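Home Reviews Laundry & Closet Workshop Letters Search

7 min read

The Drotside folding table, after a month of T-shirts

I did not want a folding table. I have folded laundry on a bed for most of my adult life, and before that on top of a dryer, and the shirts came out the same either way: fine until somebody opened the drawer. So when Drotside started selling a plain white table for the sole purpose of folding clothes on, my first thought was that we already have a word for this, and the word is "table."

The company's pitch goes like this. A soft surface lets fabric drag and bunch, so the fold you make is never the fold you meant. A hard, smooth surface lets you square the corners and pull the creases out toward the edges. Do that, they say, and you save time on every piece. The leaflet in the box claims the top was tested for 2,000 folds. I have no idea what that means. What was it about fold 2,001 that worried them?

I used mine through March, mostly on T-shirts, partly because we own far too many and partly because they are the hardest thing to fold well without caring very much. Thin, slippery ones are the worst. Cotton stays where you put it. The sports kind, the stuff that feels halfway to a windbreaker, slides off itself, and any method that claims to be quick ought to be tried on that first.

My neighbor Zdenka Živković has the same table and swears by what she calls the hem-first fold. Lay the shirt flat, bring the bottom hem up a few inches, smooth the band, then do the sides, then halve it. Most people start with the sides. I was ready to dismiss this, and I still think she oversells it, but starting at the hem does give you a straight edge to work from.

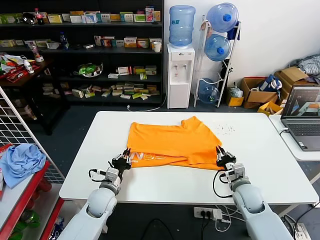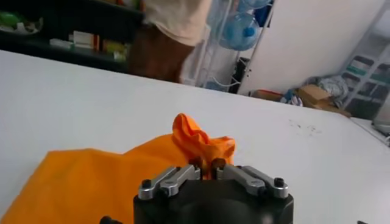 Orange cloth, white top.

Back to my own results. On cotton, the table made next to no difference. I timed myself with a kitchen timer over a full basket, once on the bed and once on the Drotside, and the gap was so small I would blame it on the phone ringing. On thin shirts it did help. The fabric lay flatter, the band at the bottom stayed put long enough to get the sides in, and I redid fewer of them. If your household runs on team shirts, that might matter to you.

The top shows everything. Lint, crumbs, little dark bits from the bottom of the basket, whatever came in on a sleeve. I wipe it before I start and it needs wiping again by the time I'm done. You could argue that seeing the dirt is better than folding it into a clean shirt, and the leaflet does argue that, at some length. I would still have liked a gray one. Drotside doesn't make a gray one.

Height is the real sticking point. It doesn't adjust. I'm on the tall side and after half a basket my lower back starts to complain, while Zdenka, who is a good bit shorter, has no trouble at all. The Adams table I borrowed for comparison has legs that go up and down, and it was better to stand at by a mile. It also wobbled every time I smoothed a shirt toward me. You're pushing down and pulling at once when you fold, and a table that gives a little under that is maddening. The Drotside does not wobble. I'll give it that without grumbling.

Then there's size. You can spread an adult shirt flat with room left over, which I'd call the minimum, and I don't understand why the smaller models from Kokevau exist at all. I tried one in the Pirnport showroom and a large tee hung off both sides. If the sleeves are dangling you are back to folding in the air, and you can do that for free in your hallway.

But a table big enough to work on is big enough to be in the way. Mine takes up a good part of the room and it is always there. I had some idea I would put it away between loads. I have not put it away once. Things collect on it. By the end of the second week I was moving the mail off it to fold, and I noticed I had started doing small batches on the bed again to save myself the trouble.

About the money. It cost me 817 dollars with delivery, and 40 of that was for a "surface care kit" that I didn't notice in the cart until it was too late. The kit is a cloth and a bottle of something. A damp rag does the same job. Skip it, and check your cart twice, as the box comes pre-ticked.

Is anyone's laundry worth over 700 dollars in table? I can see a case if you run a small shop, or print shirts and have to pack them looking crisp, or fold for a big family and your bed is too low to stand over. For the rest of us, clear off whatever you eat dinner on. Wipe it first. Try the hem-first fold on your thinnest shirt and see if it stays flat. If it does, you've had most of what Drotside is selling.

I haven't decided whether to send mine back. Returns are accepted for sixty days, but the buyer pays the freight, and it took two of us to get the thing up the stairs.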